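The Long Shelf Life of Work Pants

Dymphna Ní Chonaill buys one colour of trousers and has done so since she started waiting tables at Giralley, a 60-seat restaurant on the harbour side of town. The dress code is two lines long. Black pants, black shoes. The restaurant supplies the shirt and apron, and staff look after the rest.

That arrangement is common in hospitality, and it puts a good share of the uniform bill on the worker. Over four years Ní Chonaill kept her receipts in an envelope. The total came to $2566, of which $231 was for repairs and hemming. The rest went on replacements, mostly for pants that had gone grey at the knees or thin in the seat while the stitching was still sound.

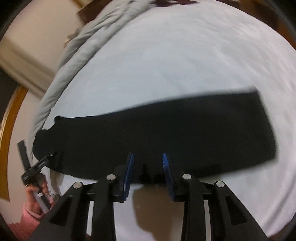 Why black fades

Black is a difficult colour to hold. On cotton it is usually built up from a heavy load of dye, and any that has not bonded properly comes away in the wash. Friction does further damage. When cloth rubs against itself in a drum, the surface fibres break and fray, and the frayed ends scatter light. The cloth looks paler even where most of the dye is still there.

Wahyudi Hutapea ran the finishing floor at a commercial laundry for years before moving to Szalai, an alterations and garment care shop two doors from the post office. He sees the same wear over and over. Most of it, he says, comes from hot washes, full machines and too much time in the dryer.

His advice is cheap to follow. Wash black clothes inside out in cold water, with the zips done up. Use less detergent than the cap suggests. Hang them in the shade, by the waistband, and take them in once they're dry. Strong sun will bleach a shoulder or a thigh in a single summer, and plenty of backyard clotheslines have no shade at all after 10 in the morning. 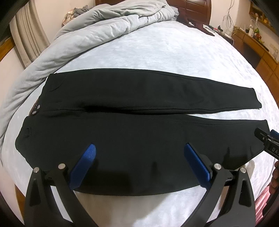

Redyeing is the other option, and demand for it has picked up. Szalai takes in a batch every Monday and charges by weight. Cotton and linen come up well. Polyester barely takes the dye the shop uses, and most pants sold for hospitality are a blend, so the result can be uneven. The thread is often polyester too, and on a faded cotton pair it stays the original colour while everything else shifts around it.

Fanni Antal manages the floor at Giralley and worked her way up from dishwashing. She has asked the owners for a yearly clothing allowance, paid in February when the summer casuals finish up. They have agreed to a trial for permanent staff. Ní Chonaill will be eligible, and she plans to spend hers on two pairs in a heavier cotton drill and have them hemmed at Szalai before the Easter bookings start.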